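Moving the bed, again

I have now slept in every corner of my bedroom, and I have opinions.

It started because of the radiator. When I moved into this place on Grasberg Street the only sensible spot for the bed was under the window, so that's where it went, and for the first winter I cooked from the knees down and froze from the neck up. I'd wake at three in the morning with one foot out, like a thermometer. I put up with it for two whole years (I am not a person who rushes into furniture decisions).

Then my downstairs neighbor moved out, and I figured there would never be a better time to drag heavy things across the floor at odd hours. So I did!

First stop was the wall by the closet. It looked great. Really great, like a hotel. But I could only open the left closet door, and everything I like to wear lives on the right. I lasted nine days, all of them in the same two sweaters. After that I tried it diagonally, which I saw in a magazine at the dentist in Uvville and which I'm convinced was a prank. You lose a triangle of floor behind your head and things fall into it. I got back a library book I'd already paid for.

Now it's against the long wall, facing the door, and I'm sleeping like a log. I don't know if it's the draft, or the light coming in from the side and not straight in my eyes, or that I finally vacuumed under there. My grandmother used to say you should never sleep with your feet toward the door, but she also thought bananas gave you nightmares, so I'm going with it.

The other big change is sheets. I had been sleeping on a 300 thread count set that I'd bought in a panic in college, and it had gone thin in the middle like old socks. I went to Fagundes, the home store out past the bus depot, planning to spend 20 dollars on one fitted sheet. Well. They had linen. I'm not going to tell you what I paid, but I stood in the aisle holding the package for so long that a woman asked me where the bath mats were. I told her. By then I knew.

Linen is scratchy the first week and then it's wonderful, and it wrinkles no matter what you do, so you can stop making the bed nicely. I wash mine on cool and hang them over the doors, and the whole apartment turns into a tent for an afternoon.

A few of you wrote after my last post to ask about the lamp. It's the Tirkorik one, the clip-on with the bendy neck, and yes, it does buzz. I've gotten used to it. If you're a light sleeper, turn it off at the wall.

What I haven't sorted out is the rug. The old one made sense beside the window and now it sticks out halfway under the bed like a tongue, and I trip on the corner every single night on my way to get water. I could turn it the other way, but then the stain shows. I could get a new one, but see above, linen. I'm giving myself until April to decide. If anybody has a runner in a dark green that they've fallen out of love with, my email is in the usual place, and I will come and carry it home myself.

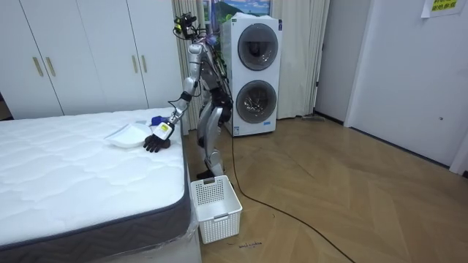 The Slow Sleeper
Writer and chief furniture mover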